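**Fevance CPU handling kit, bench notes** (thread)

1/ We have the Fevance kit on trial at Drimiteck for July. It's a two-finger gripper, a wrist camera and a skill pack for pulling processors out of retired desktops. Posting as I go.

2/ Setup took 2 hours, most of it on camera calibration. The manual covers that step in a single paragraph. It needs more.

3/ The approach to the socket is the tight part. The finger links are wide for this job, and the wrist view loses a lot of board behind them.

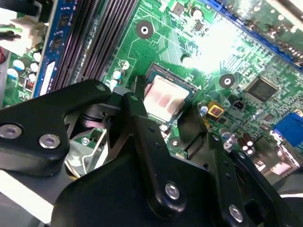 Leandro Tejada asks whether the skill pack handles the retention lever too. The quote he got in Machala listed that as a separate module.

4/ Same on our quote. Lever release is an add-on, and we didn't order it. We open the lever by hand before each run.

5/ Grip force is set in software, 12 steps. We settled on step 6. Fevance suggests starting lower, but at low settings the chip can rotate between the fingers during the lift.
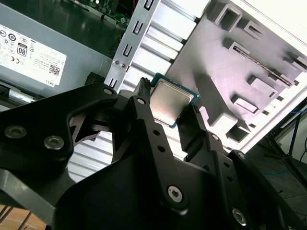 6/ Force limits are stored per profile, so changing to another chip size means loading a new file and homing the fingers again. Some 2 minutes each time. Fine for a batch of identical machines, slow for a mixed pallet.

7/ Logging is good — plain CSV, time-stamped, no cloud account. Ľubomír Brabec had it feeding our Arunano inventory system by lunch.

8/ Wish list: narrower finger links, a faster profile change, and lever release in the base price. 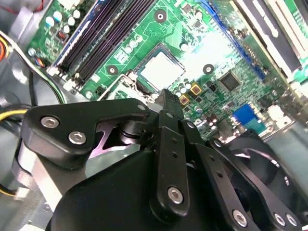 Gripper over the empty CPU socket.

9/ Insertion is sold as a separate skill. Not tested yet.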